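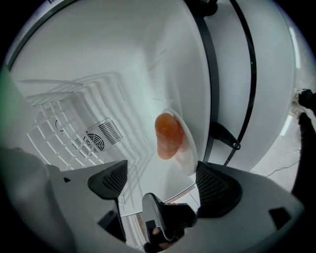 Wire shelf and fan vent inside a white fridge compartment.

Nolloveck Leftovers – a small recipe and storage text collection

Welcome, and thank you for stopping by! Nolloveck is a set of 700 short notes on keeping and using up cooked food, gathered from home cooks in Bastby who were kind enough to let us type up their scribbles (some of them on the backs of envelopes, bless them).

What you get
notes.csv – one note per row, with a title, the main ingredient and the full text
tags.csv – meal tags, added by hand for 400 of the notes so far
The rest will be tagged when we find the evenings for it.

Spelling is left as the cooks wrote it, so expect "brocolli" in 3 different forms. Amounts are a muddle of cups, grams and "a good handful", and we haven't tried to convert them.

Please don't treat the notes as food safety advice – they are family habits, lovely as they are.

Put together by Tegan Mahuika and Brodie Tawhiri. Corrections are very welcome, and so are soup recipes. Last tidied in May.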